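# Tone Shifts in Low-Budget Horror Comedy: Predicting Viewer Drop-Off from Scene Labels

## 1. Background

Horror comedies made on small budgets tend to split their audiences. Some viewers complain that the jokes kill the suspense, and others say the opposite. The project tested whether the position of tone shifts in a film predicts the point at which viewers report losing interest.

The main test title was *Ferrand*, a feature about a night clerk in a seaside hotel where the dead guests keep asking for late checkout. A second title, *The Patia Tapes*, was used as a control. It has a similar running time and almost no comedy.

## 2. Method

Each film was divided into scenes by hand. *Ferrand* gave 64 scenes. Every scene received one label: fear, comedy, mixed or neutral. Two passes were made with a week between them, and any scene whose label changed between passes was marked mixed.

Viewer comments came from Vutivus, a discussion board for cult film. The board's archive held 2,000 posts on the two titles. Posts that named no scene, character or line were dropped, which left 1,000 for analysis. Each of these was matched to a scene and scored as positive, negative or unclear.

A tone shift was defined as two neighboring scenes with different labels, not counting neutral. Matching was done in Cluler, the course annotation tool, which exports one row per post.

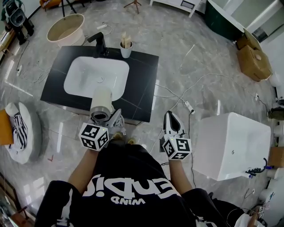

One reply on the board thread objected that the labels miss the point of *Ferrand*, given that the elevator scene is funny on first viewing and upsetting on the second, once you know who the bellhop is. The same reply asked for rewatch comments to be handled separately.

This objection was accepted in part. Posts that mentioned a second viewing were flagged, but there were too few to model alone. They stay in the main set and are discussed in Section 4.

## 3. Results

Negative comments on *Ferrand* clustered after shifts from fear to comedy. Shifts in the other direction showed no such cluster. The strongest group followed the boiler room sequence, where a long silent chase ends in an argument over a minibar bill. Viewers who disliked the film cited this cut more than any other.

The ending drew a mixed response. Many posts praised the clerk's final speech and criticized the makeup on the ghosts in the same sentence. Such posts were scored as unclear, which lowers the apparent strength of feeling in the last reel. 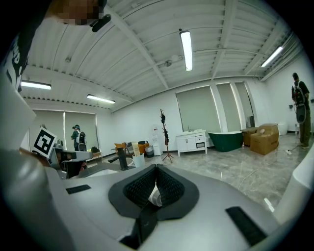
*The Patia Tapes* produced few shifts, and its negative comments were spread evenly across the running time. Most concerned the sound mix, which buries dialogue under wind noise in the opening third.

## 4. Limitations

- Labels were assigned by a single annotator.
- Board members choose to post, and fans of the genre are overrepresented.
- Rewatch posts lean positive and may hide some early drop-off.
- Sarcasm was hard to score. Praise for a "terrible" rubber bat was counted as positive only when the rest of the post supported it.

## 5. Further Work

The next version should use 2 annotators and report agreement between them. The neutral label also needs a tighter definition, as it currently covers both establishing shots and long conversations about hotel policy. Scene length was recorded but not used, and the export already contains the column.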